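# Moving a pension off the Jaltari platform

In April I finished moving my personal pension from Jaltari to Fludell. The process is documented badly by both firms, so these are my notes.

The reason was cost. Jaltari charges a percentage with no upper limit on funds, and Fludell charges a flat monthly fee. At my balance the difference comes to £904 a year before dealing costs. Below a certain pot size the flat fee is the worse deal, so do the sum with your own numbers first.

There are two ways to transfer. A cash transfer means the old provider sells everything and sends the money. It is quick, but you are out of the market until it lands. An in specie transfer moves the holdings as they are, provided the new provider can hold the same funds in the same share class.

That last part caught me. I held the Karunaratne Global Tracker in a class that only Jaltari offers. Fludell could take the fund but not the class, so the units had to be converted first. Conversion is free and is not a sale, but it has to be requested in writing. The transfer form does not mention it. Mohit Grewal pointed it out in a comment on my last post, for which I am grateful.

My Barnance bond fund was not on Fludell's list at all. I sold it beforehand and moved £3,567 as cash in the same request. 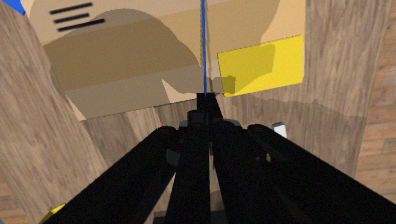
*Simulated gripper and cardboard box.*

The conversion took 20 working days and the transfer itself rather less. Two things I would do differently:

- Download every statement and contract note before starting. Jaltari closed my login when the last units left.
- Leave enough cash in the account for the final platform charge. I had not, and they sold a few units to cover it — at a price I did not choose.

Book costs did not carry over. Fludell shows each holding at its value on arrival, so the gain column is meaningless until you type in the old figures by hand. I have still to do this for the tracker.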